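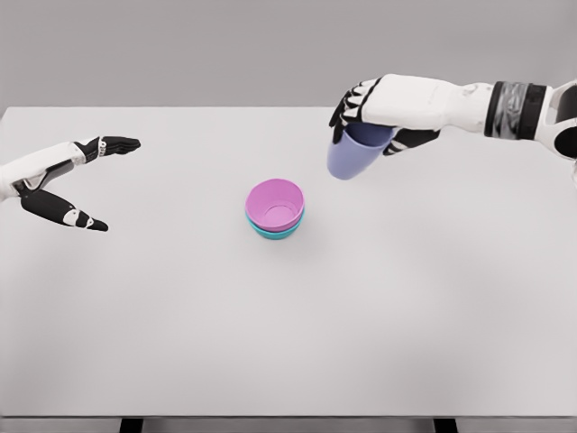

Stacking cups

Stacking cups (you'll also see them sold as nesting cups, and my family always called them "the towers") are a set of small open cups made so that each one fits inside or on top of another. I've kept this page going for a good while now, and it's still the one I enjoy fiddling with the most, so please forgive the length!

The name covers two things that get mixed up all the time. One is the baby and toddler toy, where the cups come in graded sizes. The other is the set of same-size cups used for speed stacking, where people build and take down pyramids against a clock. This article is mostly the first kind, with a bit on the second near the end.

Shape and sizes

A classic toddler set has cups that get smaller step by step. Each one is a little wider at the rim than at the base, and that slope (the taper, if you want the proper word) is what lets one slide into the next. Turn them over and you can build a tower instead, biggest at the bottom. The set I grew up with had 12 cups, and the smallest went missing under the porch, where I assume it still is.

Same-size cups nest too, but they don't go all the way in. The rim of the upper cup stays showing, and how much of it shows depends on how steep the sides are. Steep sides mean a tall stack and easy separating. Gentle sides mean a short stack that likes to jam. If two cups have stuck together, don't yank! Run warm water over the outer one, put a little cold water in the inner one, and twist.

Materials

Plastic is by far the most common now, usually in bright or pastel colors, though wood, cardboard, tin and silicone versions are all easy to find. I have a soft spot for the cardboard ones with pictures printed on the sides, but they don't survive a teething baby and they really don't survive a bath. Silicone is quiet when it falls, and if you live above somebody you'll learn to care about that. Wood looks lovely on a shelf and hurts when it lands on your foot.

Makers

There are more small makers than you'd think. Wurkico is the one I get asked about most, mainly for its pastel sets with the drain holes in the bottom. Mutent made a square-sided version for a few years, and I think it's a much better toy than people gave it credit for (square cups only nest when you line up the corners, so there's a real puzzle in it). Žukauskas is a family workshop that turns its cups from birch and sells them in a drawstring bag. I waited from March until well into the summer for mine and I'd do it again.

How children use them

Most babies start by knocking over whatever tower you've built, and they can keep that up far longer than you can. Putting one cup inside another comes next, and getting a whole graded set in order takes a lot longer. Plenty of kids will try to push a big cup into a small one over and over, then one day just stop and pick a different cup. I love watching that bit.

Past that stage the cups turn into something else: sand molds, bath scoops, hats for stuffed animals, tea for two. Ours did 15 years of duty across the cousins and finished up holding screws in the garage.

Speed stacking

The sport version uses matching cups, usually with holes in the base so air doesn't get trapped when they drop together. Stackers work with both hands, building up and collapsing down in a set order. I tried it once at the Flinamton spring fair and was beaten very badly by a child in a dinosaur shirt.

Collecting

Yes, people collect these! The Flinamton Toy Room has 1,647 cups in its catalog, counted one by one and not by set, and you can ask at the desk to see the drawers that aren't on display. Complete older sets are hard to come by, and it's nearly always the smallest cup that's gone. Check the base for a size number before you buy a replacement, as makers didn't agree on which end of the set to call number 1.

See also: nesting dolls, building blocks, shape sorters, bath toys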